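Wamia Disassembly Cell - Set-up Guide
Section 6: Teaching the drive caddy task

Read this section after the arms have been leveled and the grippers calibrated (Section 4). It covers 3.5-inch hard drives held in plastic caddies. Bare drives fastened with screws are covered in Section 8.

6.1 Before you start

Shut the computer down, unplug it and take the side panel off. Press the power button once with the cord out. Put on a grounded wrist strap before you touch the board or the drive.

You will need:
- the teach pendant
- the gray fixture tray supplied with the cell
- one caddy and one drive that you can afford to damage
- the 2 mm hex key from the accessory bag

CAUTION: Do not teach this task with a drive that holds data you need. A bad grip can crack a caddy or jar the drive.

6.2 Setting the grip

1. On the pendant, open Tasks, then Caddy, then New.

2. Set the grip force to 40 percent. Most caddies will bend if you go much higher. If the pendant shows fault 1342, the fingers closed without meeting anything. Open them, move the caddy and try again.

3. Jog the gripper until the fingers are square to the caddy, then close them at slow speed.

4. Check that the caddy does not rock between the fingers. Press lightly on each end with one finger while the arm is stopped.

5. Save the pose as GRIP 1.

6.3 Setting the approach to the bay

6. Jog the arm to a point in front of the bay and save it as APPROACH. Leave enough room to see all four edges of the opening.

7. Switch the pendant to Guarded mode. The arm will now stop when it feels resistance.

8. Step the caddy into the bay in small moves. Watch the wrist camera view on the pendant as you go. 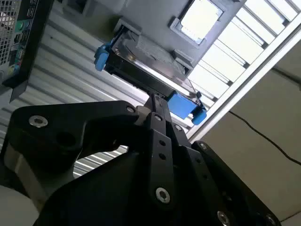 Guarded mode is the part of the set-up that takes the longest, and it is worth doing slowly. The bay opening gives very little room on either side, so a caddy that enters at a slight angle will catch on the sheet metal and stop the arm. Use the latch as your guide. On a caddy like this one, the larger blue tab hangs below the edge of the tray, close to the fingertips, and the fingers must stay clear of it all the way in. If they touch it, back out to APPROACH and shift the grip toward the middle of the caddy.

9. When the caddy is fully in, open the fingers, back the arm out in a straight line and save the end point as SEATED.

NOTE: Caddies differ from one computer model to the next, even within a brand. Teach each type under its own name. Sevim Coşkun at Demirtaş labels hers by model and bay number, and we have used the same layout in the sample files.

6.4 Setting the tray position

The tray gives each part a fixed place to wait, so that the arm can pick it up again without a new search. Bolt it down before you teach any tray poses. If the tray is moved later - even a little - every pose in this part has to be taught again.

10. Loosen the tray bolts, slide the tray to the position marked on your bench drawing and tighten them with an even pull.

11. Jog the arm with the drive and caddy until it is upright over the gray holder slot. Save this pose as TRAY ABOVE.

12. Lower the drive in slow mode. Keep the processor nest on the same tray in view and make sure that no part of the gripper passes over it at low height.
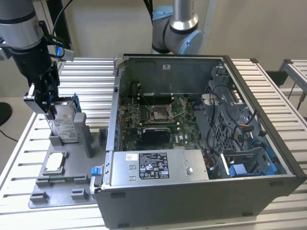
13. Save the lowered pose as TRAY DOWN, open the fingers and raise the arm.

14. Run the whole task at low speed with your hand on the stop button. Repeat it after any change to the grip force.

CAUTION: Keep the second arm parked while you teach the first. The collision check is off in teach mode.

If the drive leans in the slot after release, lower TRAY DOWN slightly and save it again. For replacement trays and finger sets, write to Tuncay Altıntaş at the Irwood parts desk and give the serial number from the base of the arm.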